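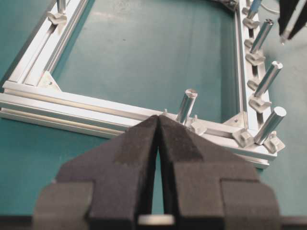
Cavon is a collection of recorded manipulation examples used to train control policies for two-arm assembly. It was begun at the Clundstead laboratory under Dénes Győri and covers one family of tasks: placing, seating and removing metal pegs on a frame of aluminum extrusion. The current release, dated 2023-08-04, contains 1015 episodes.

Collection

Episodes are recorded by teleoperation. An operator moves a pair of leader arms by hand, and the follower arms copy the joint positions. Each episode starts from a peg layout drawn at random and ends when the operator presses a pedal. Holder blocks that are not needed for a given layout may be left on the rails, so that a policy cannot treat every holder as a target.

Camera images, joint angles and gripper openings are stored against a common clock. Views come from the wrists and from fixed cameras at the workspace. Wiegand's notes on the collection recommend keeping views in which an arm fills much of the image — a policy will meet the same blockage when it runs — and cropping is left to the user. 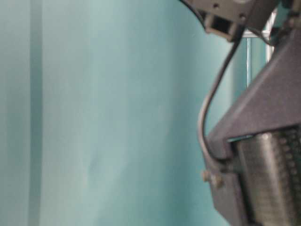 Operators work in blocks of 44 episodes, after which the arms are returned to their home pose and the joint offsets are checked. A block is discarded if the offsets have drifted beyond tolerance.

Labeling

Each episode carries a task code, an operator code and an outcome: success, partial or failure. Failed attempts are kept. Nearly 350 episodes include a recovery, in which a peg is dropped or tilted and then regrasped; these are marked with start and end times. Labels are entered by the operator and reviewed by a second person using Findari, a playback tool written for the project by Frauke Wiegand.

Versions

The first version, completed in November of the previous year, used one arm only and is not compatible with later files. Version 2 added the second arm and changed the storage format. A companion set, Saraç, uses the same file layout for cable routing.

Limitations

All episodes were recorded at one site. Győri has noted that policies trained on Cavon alone do poorly when the work surface is replaced with one of another color.

See also
Imitation learning
Teleoperation
Peg-in-hole problem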